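The case for leaving the bin unsorted

Mixed storage has a poor reputation among people who write about household and workshop order. The standard advice is one category per container, a label on each container, and a fixed shelf position for each label. I followed that advice for 7 years in the stockroom of Vaston, a kitchenware rental business with more than 3,000 items on its books, and I now think it is wrong for a large share of what passes through such a room.

The cost of a sorted system is paid at the time of return. A cup comes back, someone identifies it, walks to its shelf, moves two other cups and sets it down. When the same cup goes out again the next morning, the work has been done for a storage period of one night. For items that stay on the shelf for a month, sorting is cheap. For items that turn over daily, it is most of the labor in the room.

Masanobu Hirano, who ran the floor before me, kept a single open bin at the return counter and let the day's small pieces collect in it. I objected to this in my first August there and had it removed. Returns slowed down. The staff began building their own unofficial piles on the counter, which were harder to search than the bin had been, and by the end of the season I put it back.

An unsorted bin works under certain conditions. It has to be shallow enough that the bottom can be reached without unpacking the top. The sides should flare outward so that a hand can enter at an angle and pieces slide toward the middle. The contents must differ enough in shape and color to be told apart at a glance. Forty identical lids in a bin are a nuisance, while forty different objects can be searched quickly. We capped ours at 40 pieces and emptied it at 4 p.m., whatever its level.

Material matters too. We tried a plastic tub from Cokum and a fabric-sided carrier from Mohmand. The tub was too deep, and the carrier folded inward when it was half full. Sheet metal holds its shape and can be wiped out in seconds. It scratches, and the scratches can look like neglect to a visitor, but a scuffed floor in a metal bin has no bearing on how well it holds a cup.

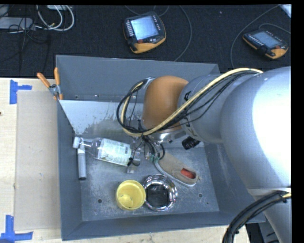 *A gray metal bin in use, with a yellow cup and a shiny bowl among the contents. The coating is worn in places.*

The usual objection is breakage, and it is a fair one. Thin glass and anything with a sharp edge should stay out of mixed storage altogether. We kept a padded rack by Pident for stemware and a separate drawer for knives, and those two exceptions covered nearly all the damage we had been recording.

A second objection is that disorder spreads. In my experience it spreads when the bin has no limit and no emptying time. Of the 200 item types we handled most often, fewer than a quarter needed a permanent labeled place close to the counter. The rest could spend the day in the bin and go to the back shelves in one trip. I would set the cap first, then the emptying time, and leave the label maker in its drawer until both have been kept for a month.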